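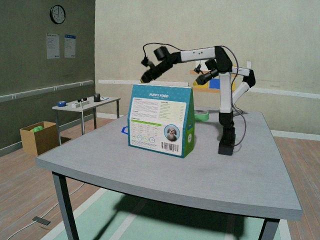 When the operations group at Lendine, a regional distributor of pet supplies, opened its equipment plan for the coming year, the largest new line was for robot arms. The request had been trimmed twice before it reached the budget office in May. It survived, according to planning director Sum-yee Fu, once the group agreed to spend first on simulation and only later on hardware.

The company packs mixed orders by hand at its Zorkosberg warehouse. Bags of dry food are among the hardest items to automate. They sag and shift, and the folded top of a bag gives a gripper little to hold. Lendine's first quotation, from the integrator Leker, covered 34 arms in a single purchase. The budget office declined it.

"We were being asked to approve the full floor before we had a cycle time we trusted," Fu said. "The price of the arm was the part we understood best."

The revised plan begins with 2 arms sharing a table, modeled in software before any order is placed. Po-yen Liu, who leads the modeling work, built the virtual station with ordinary packaged goods and everyday clutter. His team has set aside 233 hours of staff time for it, a figure that appears in the budget as a separate line. Earlier proposals had folded such labor into general overhead, where it was easily forgotten.

Otis Kincaid, a purchasing adviser to midsize warehouses, regards that change as overdue. Buyers tend to compare arms by reach and payload, he said, and leave grippers, cameras, cabling, mounting and spare parts for a second round of approvals. "The second round is where schedules slip — and where the savings usually go."

Lendine now requires every bidder to price those items together, along with training and a service contract. Mesfin Endale, the maintenance supervisor, asked that spare cables be listed by part number. He also asked for a fixed date on which software support ends.

The trial will be judged on around 3,000 simulated picks, spread across bags, boxes and small loose items. If the results meet the agreed threshold, a physical station will be leased through Mok for two quarters. Purchase would be considered after that, and the lease carries no obligation to buy.

Tzu-hsuan Ng, who manages the Zorkosberg site, has asked that floor space for the station be reserved now. The request goes to the budget office on Friday.

12 comments | Share this article
Contact the editors | Copyright, all rights reserved | Back to top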